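Small Business Talk > Premises, Kit and Everything Else

Thread: Unit rents at Stevham – is anyone else getting the letter?

mossbank_joinery
Started Oct 17, 2020

Right. I've had the letter from Prillis about the new service charge at Stevham and I'd like to know if it's only me. I've been in the same unit since before they put the barrier in, and I've never been late with a payment. They want another 46 a month from January for "enhancement of shared areas". The shared area is a car park with a bench in it.

Wanted to ask the people who've been through this elsewhere before I write something I regret.

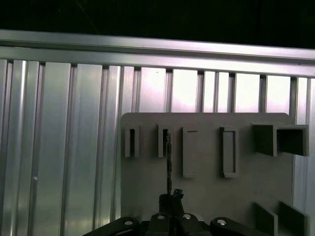
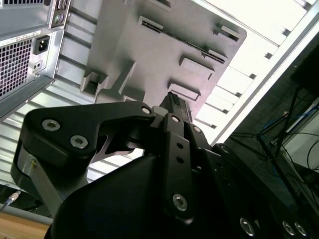
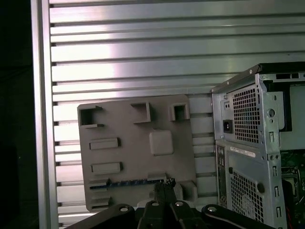
So, the letter. It's two pages, one of which is a drawing of a tree. The charge is split by floor area, which I could live with, except that they've measured my unit as larger than it was on the lease. I put my tape across it twice and I can't find the extra room. If anyone knows where it is I'd be glad to use it for storage. They also say the walls inside the units are "finished to a high standard", and the only surface round here I'd call that is the ribbed aluminium, all grooves and shine, and you can't hang a shelf on it without a special fitting. The rest is painted block. I've asked for the measurements in writing and been told they are "with the team".

Has anyone had a charge like this knocked back? And does it matter that my lease says "reasonable" in one clause and "fair" in another?

penny_and_a_half
Yes, had this at my last place. Different landlord, same tree, I wouldn't wonder.

First thing is to find out whether your lease lets them bring in a new charge at all, or only lets them put up an existing one. Mine listed what the service charge could cover: lighting, drains, snow. It went on for a paragraph about snow. It said nothing about enhancement. I wrote back and asked which of those headings the new planters came under, and I got a very long silence followed by a smaller bill.

Keep paying the old amount while you argue. Don't stop paying altogether, however cross you are.

grumblethorpe
I'm going to be the one who disagrees. It's 46 a month. You'll spend more than that in lost working time writing letters to Prillis, and at the end of it they'll remember your name when the lease is up.

I'm at Stevham too, over by the bins. I got the letter. I've paid it. I went home and had my tea.

mossbank_joinery
It's 46 this time. The year before last it was the barrier. I know you can get your tea either way, but I'd like to know what I'm paying for.

grumblethorpe
You're paying for a car park with a bench in it. You said so yourself.

tin_whistle_repairs
Has anyone sat on the bench? I've walked past it most days and I've yet to see a human being use it. A gull, once.

On the measuring. There are different ways of doing it and landlords tend to be fond of the one that comes out biggest. Some go wall to wall inside, some take in the thickness of the walls, and I once had one that counted the cupboard with the electricity meter in it, which I wasn't allowed to open. Your lease ought to say which method they agreed to. If it does, you hold them to it. If it doesn't, ask what they used when they first let it to you, and ask them to use that again.

I'd also measure it with somebody else holding the other end of the tape. Partly for accuracy and partly so there's two of you saying it.

penny_and_a_half
Seconding the last bit. And draw it. A rough plan on squared paper with the lengths written along the walls does more good than three pages of being annoyed. Ask me how many pages of being annoyed I sent before I learned that.

lockup_no_nine
How many?

penny_and_a_half
Several. There were underlinings.

lockup_no_nine
I came to Stevham from Fekia Yard when they doubled the rent there, so I'll say this much for Prillis, they do at least send a letter. At Fekia we found out from the new tenant, who turned up with a van.

That said, my letter quotes a different rate from the one mossbank is describing. Mine is 30 a month and my unit's bigger than most on my side. I'd assumed it was worked out by floor area as well. Now I'm wondering.

mossbank_joinery
Thirty? For a bigger unit? Does yours have the drawing of the tree?

lockup_no_nine
It does. Quite a nice tree.

grumblethorpe
Mine's 46 and I've got the bins. I would like it noted that I have the bins.

tin_whistle_repairs
Well, this has got more interesting. Either they've used floor area for some and not for others, or somebody has typed a number into the wrong box. In my experience it's nearly always the box. I'd get everyone who's had the letter to write down their unit size off the lease and the amount asked for, and see if the sums follow any sort of pattern.

grumblethorpe, didn't you say you'd paid it?

grumblethorpe
I paid it before I knew about the thirty.

old_varnish
Reading this from the other side, as I let out a couple of small units of my own (nothing to do with Stevham, put the pitchforks down). Please don't assume it's villainy. When I had to redo my own service charges I got an agent called Ahmadpour in to do the sums, and they sent me three sets of figures before we had one where the total matched what I was spending. Working it out is dull and people get it wrong.

What I'd say is ask for the yearly statement. If they're charging for shared costs they should be able to show you what was spent and how it was divided up. Ask politely, with a date you'd like it by. The tenants who got the quickest answers out of me were the ones who asked a single clear question. The man who sent me 492 words on the subject of a gutter got his answer as well, but I had to go and lie down first.

penny_and_a_half
You counted the words?

old_varnish
I pasted it into something that counted them. I was looking for sympathy at home and wanted evidence.

mossbank_joinery
Was the gutter leaking?

old_varnish
It was, as a matter of fact. He was quite right about the gutter.

lockup_no_nine
Dug my lease out last night. Mine says "a fair proportion", with no mention of area at all. There's a schedule at the back that's meant to list the shared costs and it's blank. There's a heading and then a page of nothing, with my initials at the bottom to show I'd agreed to it.

tin_whistle_repairs
I've signed worse.

A blank schedule might help you or might not, and I'm a man who mends whistles, so I'd take it to somebody who reads leases for a living. There's usually a local advice service for small firms that'll look at one without charging. Take the letter, the lease and the last couple of bills. Leave the tree at home.

grumblethorpe
I still say you'll end up paying something. Even if it drops, it won't drop to nothing. They've bought the planters now.

mossbank_joinery
I don't mind paying something. I mind paying for a room I haven't got.

Update for those following. I measured again with the lad from the unit opposite holding the end of the tape, and it came out the same as the lease. He then asked me to do his, and his is smaller than his lease says, so he's gone a bit quiet. I've drawn it all up on squared paper as instructed. No underlinings.

Letter goes off tomorrow. I've asked how the area was measured, which heading the charge comes under and for the last yearly statement. That's three questions, I know, old_varnish, but they're short.

old_varnish
Three's allowed. Send it to their office address as well as by email, and keep a copy.

lockup_no_nine
I'm in two minds about sending one. If they find out mine's the one that's wrong, I'll be going up to 70 and you'll all be on thirty.

grumblethorpe
I could live with that.

penny_and_a_half
Can the lad opposite get something back if his is smaller than the lease says? That sounds a bigger worry than planters. Might be worth him starting his own thread.

mossbank_joinery
I'll send him over. He's out there measuring it again with a different tape.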